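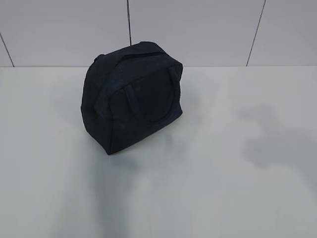
I'd expected to talk about cages and stop buttons when I called on Firouzeh Yazdani at Brevau. She writes the handling rules for the two-arm cells there, and she wanted to talk about bags. Soft bags, mostly, and how a written standard falls apart the minute you hand it one.

"A box is easy," she told me, pouring us both some very strong tea. "You write down where to hold it and you go home. A bag sags. You set it down twice and you've got two different bags!"

The rule book her team works from had 51 pages when she took it over in March. It's down to 13 now, and she's prouder of that than of anything that went in. The first rule left standing says that one arm holds and the other arm works, and the holding arm is named before anything moves.

"People skip that," she said. "They let both arms go for the zipper and then they're pulling against each other."
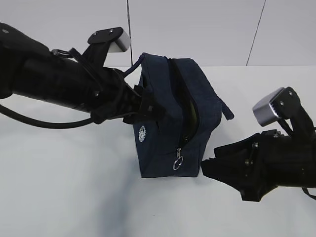
Left arm gripping the top of the bag, right arm close to the lower corner.

I asked what a good grip looks like on paper. She laughed at me a little – apparently everyone asks. Her version is two sentences long. Grip fabric or a seam, and leave the zipper pull free. If the cloth bunches up, open the fingers and start over.

Her colleague Saeed Zamani wandered in about then and stuck up for the longer book. He'd like force limits listed for each kind of fabric, and he has 340 trial notes he thinks back him up. "She'll come around," he said. "I won't," said Firouzeh, and passed him a cup.

They do agree on wrist cameras. Any rule about what's inside a bag has to be checked from up close, Saeed said, and the operator looks at that view before an arm reaches in. If you can't tell what a thing is, you treat it as breakable.

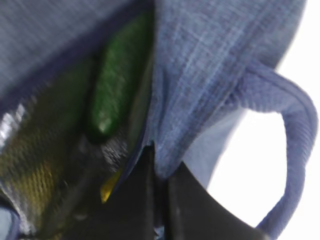

Wrist view of the open bag, with something green inside and mesh at the left.

I wanted to know who gets to say stop. "Whoever's standing there," Firouzeh said. "New people too – it's on page one, and I read it out loud to them." Saeed was already back on his force limits by then, so I finished my tea and let them get on with it.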